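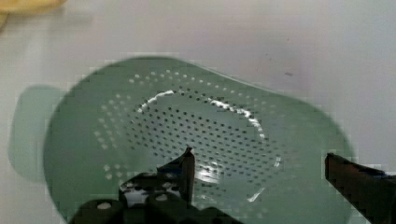 Why does the planner hold back on perforated parts?
Depth through small holes is unreliable, so the grasp planner in Storkum waits until the perception node has agreed on a single surface.

Storkum 51 went out to all benches on 21st April. Most of the work is in the perception node. Until now each hole in a strainer or colander could be reported as a separate gap, and the segmenter would return a ring of fragments in place of one part. The node now fits a closed outline to the rim first and fills everything inside it before the mask goes to the planner. Glare is handled in the same pass: saturated pixels are marked unknown and take their depth from the nearest valid neighbors along the outline.

We replayed 3,166 logged wrist views from the Zastlow bench against both versions. Split masks fell from 200 to 61. Nearly all of the remaining cases are pale parts on the white table, where the rim itself is hard to find. Thresholds for these are still set by hand in the bench config.

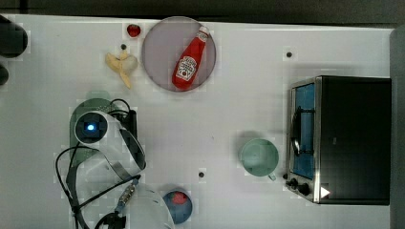
Do the overhead and wrist views need to be calibrated again after the update?
Existing calibration files load without changes, provided they were written by release 48 or later.

The overhead view is used only for coarse layout: which items are on the table, which are inside or on top of something else, and where the arm can pass. Containment is now stored as a relation in the world model, so a strawberry in a bowl moves with the bowl when the bowl is replanned. The wrist view takes over for the final approach.

Two known issues. The Cestov log viewer draws filled masks one step late when playback is paused. Ackroyd, our config checker, flags the new key "fill_closed_rim" as unknown; the warning can be ignored until its October release. Bug reports should include the bench config and the replay log.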